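Print this entry
E-mail this entry

Jan 10, 2019

Resolved, on very little evidence, that the kitchen would go better this year if I wrote down what I did in it. I have kept this kind of diary before. The last one made it to June and then became a place to press receipts.

The subject today is dishcloths. Three weeks before the holidays I gave in and bought a pack of Tronon reusable cloths, mainly on the strength of a leaflet that came in with the gas bill. According to the leaflet, one cloth does the work of 1,390 paper towels. I would like to meet the person who sat there with the roll. It also says the cloth "releases grease in cold water," and I can report that mine has a long and loving relationship with grease and isn't ready to let go.

The pattern is red waves on white, and I will admit I chose it for the pattern. The solid gray ones were cheaper and would have matched the tile, which is a good argument against them. You could lose a gray cloth on this tile for a month. 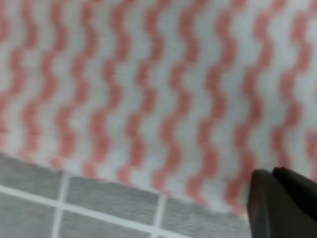
What the leaflet says, and what I think

It says to wring it, shake it out and lay it flat. It says never to bunch it. It says to use it on "all hard surfaces," and I suppose mine qualifies, though gray tile with white grout was the previous owner's idea and I have never forgiven it. Tile doesn't need much from anybody. You pass a cloth over it and the crumbs go off the tile and into the grout, where they were headed anyway. The trick, if there is one, is to go along the lines first and leave the flat part for last. I read that on the back of a bottle of Asante cleaner, so I hold it loosely.

Tried it both ways this morning. Along the lines first, then over the top: fine. Over the top first, then along the lines: also fine, slightly more annoying. I couldn't see a difference when I stood back, and I couldn't see one with my nose down at the tile either. I did the stretch by the stove a second time out of spite.

The grout is another matter. It's white, and it was whiter when I moved in, or I had weaker glasses. Everyone has a recipe for grout. Baking soda, vinegar, baking soda and vinegar together, a toothbrush, a new toothbrush. I have been through the lot. The one that works is going at it hard for a long time, and I suspect that's what is going on inside all the other ones. 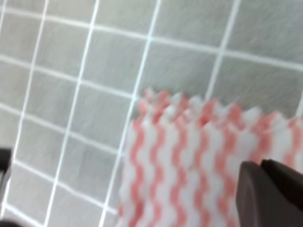

Photo: kitchen diary / Pandedley household pages

Later. Made lentils, which have nothing to do with anything except that they boiled over and gave me a reason to test the cloth in earnest. It drinks up water well. I'll give it that much, and I'd have given it more if the leaflet hadn't got there first with the word "revolutionary." It's a dishcloth. My grandmother had a drawer of them cut from old sheets, and none of them came with a leaflet.

It did not drink up lentils. Lentils have to be herded. I herded them toward the sink with the cloth folded in quarters, and half of them got caught in the fold and came out again over the floor when I shook it, as instructed. So that's one point against shaking it out.

Then I rinsed it in cold water (no), rinsed it in hot water (yes), and spread it back on the tile to see if it really would dry by supper. The leaflet says two hours. I gave it three, and the middle was still clammy. I moved it next to the window, and then it was supper and I needed the space, so it got shoved over in a heap like every dishcloth I have ever owned. So much for never bunching it.

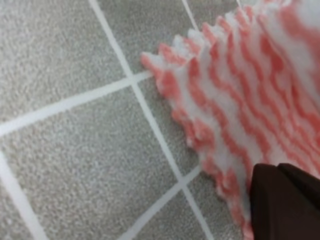

Arithmetic, against my better judgment

The pack was $7.20 on sale at Idholm, which I remember as 720 because the sign had lost its dot and for a second I thought dishcloths had really gotten away from us. I still had the December receipt, so I looked at what I'd been spending on paper towels. I won't write it here. It was more than $7.20.

I don't believe the cloths will pay for themselves, all the same. I believe I'll use the cloths and buy the paper towels too, the way I bought the good water bottle and went on buying water. There are still paper towels under the sink right now, and I reached for one at lunch without thinking about it at all.

Someone on the Idholm page has left a review saying hers lasted 23 months with a wash every week. There are 3,109 reviews and most of them have five stars, and a good many use the word "game-changer," which makes me trust the whole pile less. The one I liked best had two stars and said only, "Fine. Shrinks." I'll see about the shrinking. The plan is to run one through the hot wash with the towels and hold it up against one that hasn't been. No fabric softener, per the leaflet, and on that one point I agree with them, having ruined a set of bath towels that way.

To do: wash cloth. Find the grout brush, possibly in the garage. Throw out the leaflet, or put it with the others. Buy lentils.

Print this entry
E-mail this entry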